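Reviews > Lab Equipment > Teaching by Demonstration

Gritus Head Camera Kit, reviewed after a month of kitchen tasks

We bought the Gritus kit in September to record hand demonstrations for a two-arm setup. Up to then we had done all our teaching by remote control, using a pair of Flilus leader arms. I wanted to know whether recording people's own hands would save us time, and whether the recordings would be good enough to use.

The kit is a wide-angle camera on a padded headband, a battery pack that clips to a belt, and a license for the Grallia labeling software. Setup took most of a Friday morning. The camera was ready in a few minutes, but calibration asks you to hold a printed board at a series of distances, and the software rejected our first two tries without saying why. Printing the board on heavier paper fixed it.

The headband is comfortable enough for an hour. After that it starts to slide forward if you look down a lot, and with counter work you look down all the time. Clodagh Breathnach, who recorded most of our sessions, ended up wearing a thin cap under it. The battery lasts through a morning. The cable from the headband to the pack is too short for tall people.

Over the month we kept 956 clips. A typical one runs 28 seconds. With the leader arms, a good operator gave us 10 usable runs of a drying task in an hour. By hand we got 100 in an afternoon, and people were less worn out at the end. It is also much easier to bring in someone new. An operator needs days to get smooth on the leader arms, and anyone can dry a glass.

Hand tracking is good when the hands are apart. It gets worse when they work close together, and cloth is the hardest case we tried. With a towel bunched between the fingers, Grallia often loses the fingertips and guesses. It does mark the low-confidence parts in yellow, and you can fix them by hand. Clear glass gave trouble too, mainly in the object outline. I would plan on extra labeling time for anything see-through. 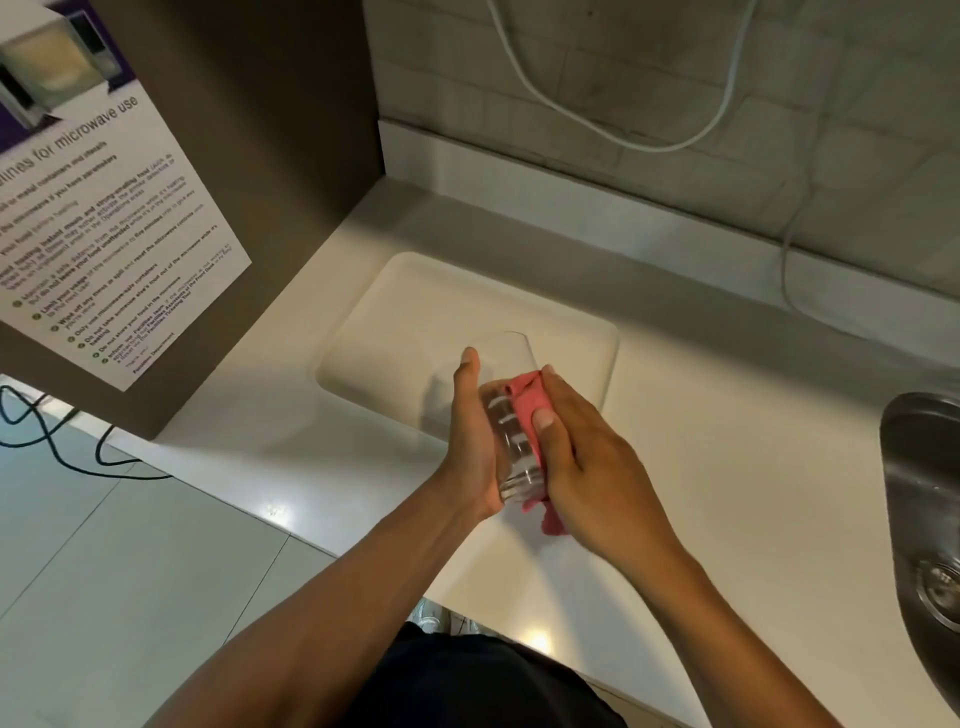

Glass-drying task from the head camera. The fingers of the right hand are curled over the cloth.

The leader arms still have their place. A recording of a person's hand has to be converted to a gripper's motion, and the conversion included with the kit is basic. It handles a plain grasp well and does poorly on pressing and wiping. For those tasks we collect a small set by remote control and mix it with the hand recordings. The kit does not measure force, so if your task depends on it you will need something else.

We also looked at the Abeysekara glove set. It tracks fingers better under cloth, but the gloves are bulky and change the way people hold things.

Good: fast recording, light camera, clear marking of bad tracking.
Bad: headband slips, short cable, weak conversion for wiping motions, vague calibration errors.

I would buy it again for pick-and-place and general counter work.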